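The Market That Opens Before the Bakery

By six on a Saturday morning the trucks are already backed up along the loading side of the old tannery in Sterkport. The lights come on inside one row at a time. Most of the town is asleep, and the people unloading crates like it that way, as it gives them an hour to set up before the first buyers walk in.

The fruit market has run in this building for 19 years. Before that it was held in a parking lot behind the feed store, and before that it was a few pickup trucks at the side of the road to Trudunitz. There is a photo from the roadside days pinned up next to the restrooms. It shows four trucks, a dog and a hand-lettered sign for plums.

What has changed most is where the fruit comes from. When the market moved indoors, nearly every stall was run by the family that owned the trees. Now seven of the stalls belong to orchards within an hour's drive, and the rest are resellers who buy at the regional auction and bring in whatever is cheap that week. The resellers have longer seasons and lower prices. The growers have better pears.

Hafþórsson, the largest of the orchards, sits on a slope north of town with 163 acres under trees. Its stall takes up the whole corner by the east door. The orchard used to send most of its apples to a juice plant, and it still sells the bruised ones that way, but the market now brings in more than the juice contract does. The reason is simple enough. A bag of apples at the stall sells for close to four times what the plant pays for the same weight.

The smaller growers have a harder time. A late frost two springs ago took the cherry blossom on the low ground, and two of the stalls had almost nothing to sell until August. One of them filled the gap with jam made from the year before. The other stayed home and paid rent on an empty stall.
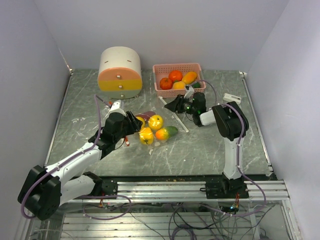 Why do the growers keep coming when the resellers can undercut them?

Regular customers are the main reason. Many of them have bought from the same stall for years and will wait for its first peaches, even when there are cheaper ones two rows over. Growers can also sell odd sizes and old varieties that the auction won't take.

The Plirkell is the best known of these. It is a small, rough-skinned yellow apple that was planted all over the county at one time and then mostly pulled out, as it marks easily and looks poor on a store shelf. It keeps until March in a cool cellar and holds its shape in a pie. Three stalls carry it, starting in the second half of October, and it is usually gone by nine.

Rent is the subject that comes up most at the coffee counter. A stall now costs $126 a month, up twice in three years, and the roof over the west end still leaks. The town owns the building and has said the roof will be done next summer. Stallholders at that end have put down pallets to keep their crates off the floor – a fix that was meant to last one winter.

There has been talk of moving again, to a new hall near the highway with a proper dock and cold storage. The resellers are mostly for it. The growers are split. Cold storage would let them hold back part of the crop and sell it later at a better price, but many of their customers walk to the tannery, and some of those customers don't drive.

By eleven the crowd thins out and the prices start to drop. Soft fruit goes first, marked down by the box for anyone with a kettle and a free afternoon. At noon the east door is closed and the floor is hosed down. The trucks leave in the order they came, with the ones going to Trudunitz last.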